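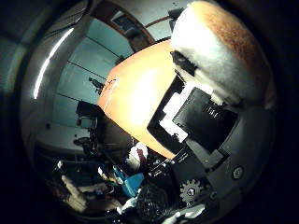
Keeping a small foundry's sand dry

Interview, 2023-12-13

Erick Waweru has run the moulding shop at Herham for 26 years. The shop pours grey iron in short batches, mostly pump housings and brackets, and uses green sand for all of them. Most of his working day is taken up with moisture.

"People ask about the metal first," he says. "The metal arrives with a certificate. The sand doesn't."

The return sand is sampled twice per shift. A weighed portion is dried and weighed again, and the loss is written on a card at the mixer. The shop works to a narrow band, and Waweru will stop the line if two cards in a row fall outside it. Too wet, and the castings show blowholes under the skin. Too dry, and the mould edges crumble when the pattern is drawn.

In October the shop replaced its old mixer with a Hosoda unit that handles 800 kilograms per batch. The first weeks were slow. "The water valve was set for a different clay. We scrapped 222 moulds before we had the timing right. I'd expected some, though fewer than that."

He did not take up the automatic moisture probe offered with the machine. The shop had tried one from Oner on the previous mixer, and it drifted when the sand came back warm. "It read well in the morning and badly after lunch. We spent more time checking the probe than checking the sand."

Clay additions are still made by hand. Waweru prefers to add a little at every batch and to test green strength at the end of the shift, with the results kept in a ledger beside the office door. The older ledgers went to the sister works at Tudedano, where the same sand is in use.

Asked what he would change next, he names the cooling drum. "It's too short. The sand goes back into the hopper before it has given up its heat, and then it sticks to the walls. A longer drum would mean moving the shake-out, and that's a summer job."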